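Linen day at the flat. I wash everything on the bed once every two weeks and I've been asked enough times how I do the quilt that I'm putting it all in one thread. It will be long.

1/ The quilt first. It's pale mint green with bees on it, stitched in a herringbone pattern. I bought it from a Galeo outlet three years ago. It was the last one on the shelf and I wasn't looking for bees. I've stopped noticing them.

2/ It is a thin quilt. It does for a top layer from spring until the end of September, and after that I put a wool blanket under it. I don't own a comforter. The closet has no space for one.

3/ Washing. Cold water, gentle cycle, half the detergent you'd use for a load of towels. I use the plain Nisum liquid. The powder left a chalky line along the stitching and I had to rinse the whole thing again in the tub.

4/ Spin at 800. My machine goes higher and I used to let it. The filling bunched up in one corner and I spent an evening pushing it back through the channels with my thumbs. It has stayed put at 800.

5/ Nothing else goes in with it. A quilt soaks up a lot of water and a pillowcase will wrap itself up inside and come out still soapy.

6/ Drying. Over two rails if you have them, so there's a gap and air gets up the middle. I use the shower rod and the back of a chair. Turn it over after lunch. If you have a dryer, low heat, and stop it halfway to shake it out.

7/ Check the seams before you put it back on the bed. That's where it stays damp. Pinch a few of the blocks near the edge. If they feel cool, leave it overnight.

8/ Someone asked about the printed bees fading. A few of the wings were pale pink when I got it and they're pale pink now. I dry it indoors, so I can't tell you what a summer on a clothesline would do.

9/ Sheets. The one on now is white with small purple and pink spots. It doesn't match the quilt and I'm fine with that. It came in a Zestbridge pack with a gray one that tore along the hem the first winter.

10/ I wash sheets warm and take them out as soon as the cycle ends. I don't iron. If you pull the corners tight while it's slightly damp, most of the creases drop out by bedtime. Don't do this if your mattress is memory foam.

11/ Making the bed. Sheet, tuck the foot, leave the sides loose. Then the quilt, one good shake from the foot end, and walk it up. I stop short of the top so there's a strip of sheet showing. Then smooth from the middle out with a flat hand.

12/ The bed frame is a Wikström and it sits close to the wall, so the far side is a reach. I do that side first. For a long time I did it last and pulled the near side crooked every time.

13/ Now the other half of the job, which is clothes. Once the bed is made I use it as a table. It's the only flat surface in the flat big enough to fold on. The kitchen table seats two and one of those places has a printer on it.

14/ I bring things over a piece at a time. I used to tip the whole basket out, and then at eleven at night I'd be moving a heap of clothes onto the chair so I could lie down. The heap would live on the chair until Monday.

15/ Order: big things first. Sweatshirts, pants, then shirts. Socks and underwear don't get folded. They go straight from the basket into the drawer.

16/ How I fold anything with a thick ribbed edge. Lay it flat, front down. Pull the ribbing straight before you touch anything else. If it's twisted there the whole fold leans. Then sides in, sleeves back down over themselves if it has sleeves, bottom up to the top.

17/ Navy goes in its own wash, by the way. I had a white T-shirt come out the color of skim milk and it has been a dust rag ever since. Dark things inside out, cold, and out of the machine the same hour.

18/ Lint. Dark cotton on a freshly washed quilt will pick up whatever fluff is left on it. I run a damp hand over the quilt before I start folding. A lint roller works too but you go through a lot of sheets.

19/ Time: the bed takes me less than a song. Folding takes as long as the radio show that's on. The wash takes most of the day, and you don't have to stand there for it.

20/ Questions I got last time, in a lump. No, I don't use fabric softener. No, I haven't tried vinegar. Yes, the quilt fits in a regular machine if you feed it in loosely in a circle. Yes, Galeo had it in yellow.

21/ One I can't answer: how to get old makeup out of a quilt. I've had coffee on this one and that came out with dish soap and cold water, dabbed from the back. Makeup I don't know. Reply if you've done it.

22/ Pillows are a separate thread. I still have one in the tub and I don't want to give advice until I see how it dries.

23/ Back to folding. Blue pile next, then the towels.

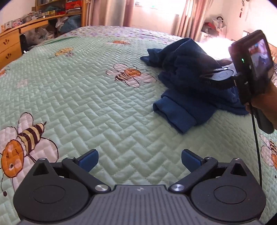 Bee quilt on, navy one still to fold.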